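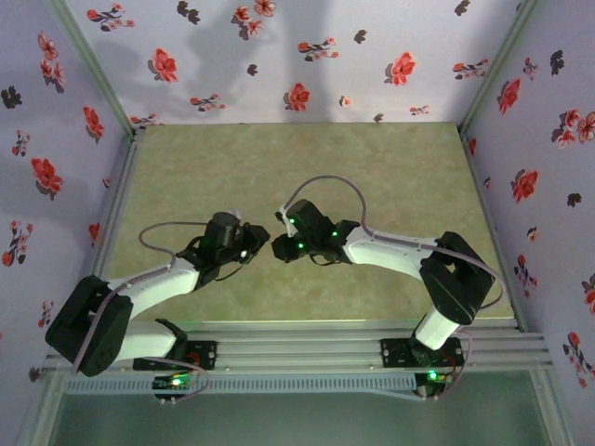

By Kollon Workshop Notes | Posted in July | Filed under Benches and Surfaces

400 shares | 9 comments

How to Line a Bench Enclosure with Patterned Walls and a Stone-Look Floor

A bench enclosure with bare walls works fine, but it shows every pencil mark and old screw hole. Lining it takes one afternoon for the cutting and pasting, plus a night for the paste to dry. The same steps apply to a hobby cabinet, a display box or the inside of a deep shelf.

The one we lined has pale lavender-white walls with red, pink and dark gray flowers. The floor is a mottled olive-beige. Pick whatever colors you like. The cutting and the order of work stay the same.

What you need

Patterned paper or lining, enough for the back and both sides plus one extra strip
A flat panel for the floor
Wallpaper paste, or a self-adhesive lining
A plastic smoother (we use a Bundon, any stiff one will do)
A utility knife with a pack of new blades
A long metal straightedge
A carpenter's square
A pencil and masking tape
200 grit sandpaper
Filler and a small filling knife
A damp sponge and a dry cloth
Cardboard for a template

Choosing the pattern

A small flower print hides seams better than stripes or checks. With stripes, a wall that leans a little will show it right away. With scattered flowers you can be off by a bit at a corner and the eye passes over it.

Keep the background pale if the enclosure is deep. Dark walls make the back hard to see, and you end up moving a lamp around all day. If you work with small parts, also think about what the floor looks like next to them. A speckled floor is good at hiding dust, and it is just as good at hiding a dropped washer. Light mottling is a fair middle ground.

The Edetti pattern book has several prints of this kind. The store in Partington will cut a sample if you ask. Tape the sample inside the enclosure and leave it there for a day. Look at it with the lights on and off before you buy.

Buy all of it at once. Two rolls from different print runs can be slightly different shades, and on a pale background it shows.

Step 1: Clear and clean

Take out the loose tools, offcuts and anything else that lifts out. Vacuum the corners first, then wipe the walls with a damp sponge. Grease is the main reason lining lifts later. If the sponge drags or leaves a smear, wash again with a little dish soap and rinse.

Let the walls dry completely.

Step 2: Fill and sand

Fill screw holes and dents. Overfill them slightly, let the filler set, and sand flush with the 200 grit. Run your palm over each wall with your eyes closed. You will feel a ridge sooner than you will see it, and thin lining shows every ridge under a side light.

Wipe off the dust. If your walls are bare wood or raw board, brush on a coat of thinned paste or primer and let it dry. Skip this for painted walls that are in good shape, but scuff a glossy finish so the paste has something to hold.

Step 3: Measure each wall separately

Don't assume the left and right walls match. Measure the height at the front and at the back, and the depth at the top and at the bottom. Write the sizes on masking tape and stick the tape to the wall they belong to.

Measure the back wall at both ends too. If the two heights differ, use the larger one and trim later.

Step 4: Cut the pieces

Lay the lining face down on a flat table. Mark the size of the back wall and add a margin on every side. The width of your thumb is enough. On the left and right edges, the margin will wrap around the corner onto the side walls.

Cut the side pieces with a margin at the top, bottom and front only. The rear edge of each side piece should be a clean, straight cut, made with a new blade along the metal straightedge. It will sit over the wrapped margin in the corner.

Before cutting the sides, check which way the flowers grow. Some prints have stems that point down, some are scattered with no up or down. Mark the top of every piece on the back in pencil. We have hung one upside down before and did not notice until it was dry.

Step 5: Hang the back wall first

Draw a light vertical line down the middle of the back wall using the square. Fold the back piece in half just enough to find its center at the top and bottom, and make a small pencil tick at each.

For paste, brush it on evenly and let the piece rest for the time given on the package. Then line up the ticks with the pencil line and smooth from the middle outward. For self-adhesive lining, peel only the top strip of backing, stick it down, and pull the rest of the backing away a little at a time as you smooth downward.

Work air bubbles toward the nearest edge. If one stays put, prick it with a pin and press it flat.

Push the margins firmly into the corners with the edge of the smoother. Don't crease so hard that the lining tears. At the bottom, leave the extra hanging onto the base for now.

Step 6: Hang the sides

Start each side piece at the rear corner. Set the straight cut right into the corner, over the wrapped margin, and smooth toward the front. Any error ends up at the front edge, where it is easy to trim.

You won't get a perfect pattern match in the corners. Try to avoid half a large flower meeting half of a different one at eye level. Slide the piece up or down while the paste is wet until it looks reasonable.

Wipe paste off the face with the sponge as you go. Dab it, since rubbing can lift the ink on cheaper prints.

Step 7: Let it dry

Leave it for 9 hours with the enclosure open. We do this part overnight. Don't point a heater or fan at it. Fast drying shrinks the edges and the corners will open up.

Step 8: Trim

Put a new blade in the knife. Hold the straightedge tight against the edge you are trimming and make one steady cut. If the blade starts to drag, change it. Blades are cheap compared to another strip of lining.

At the bottom, trim the extra so a narrow band stays folded onto the base. The floor panel will cover it and you get no bare line where wall and floor meet.

Step 9: Make a floor template

Lay cardboard in the bottom and trim it until it drops in without bending. Mark the front and the top face. Many enclosures are out of square by more than you would guess, and a panel cut to plain measurements will jam at one corner and gap at another.

If there is framing along the floor edges, decide now whether the panel goes between the frame pieces or on top of them. Between looks neater and keeps the panel from sliding sideways. On top is easier to cut.
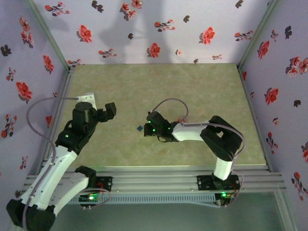 The mottled floor panel with light gray metal edging at left and right, and a small dark teal cube on it.

Step 10: Cut and fit the floor

Trace the template onto the panel, good side up for a handsaw or good side down for a jigsaw. Put masking tape along the cut line to limit chipping. Cut just outside the line and sand back to it.

Test the fit before you use any adhesive. The panel should drop in under its own weight. If you have to press on it, take a little more off the tight side. Forcing it will scrape the new lining at the bottom of the walls.

We don't glue floors down all over. A few strips of double-sided tape hold the panel well enough, and you can lift it out when it gets stained. If your panel is thin and rocks, put the tape strips closer together and add one under the middle.

Step 11: Tidy the front edge

The front edge of the floor takes the most wear, from sleeves and from things being dragged in and out. On ours, silver slotted aluminum rails run along the front. A strip of wood or plastic trim will also protect the edge. Keep it low enough that you can still sweep crumbs and sawdust out.

Wires that run along the front are better off in a slotted duct than lying across the floor, where they collect dust.

Looking after it

Dust the walls with a dry cloth. Use a damp one on the floor only, and wring it out well. Keep the leftover lining rolled up in a dry place. When a wall gets a cut or a stain, tear a patch by hand from the spare piece, match it to the flowers and paste it on. A torn edge blends in better than a cut one.

Common problems

Seam lifting in a rear corner: work a little paste behind it with a thin brush, press, and hold it with low-tack tape until dry.

Gap between floor and wall: pull the panel out, loosen the tape and shift it toward the gap. If it is still there, cut a narrow strip of trim to cover it.

Pattern looks crooked: check the enclosure before you blame the lining. If the top edge slopes, trimming the lining to follow it will often be enough.

Shiny patches: dried paste. Dampen, wait a minute, and blot.

300 people saved this page

9 comments | Share | Print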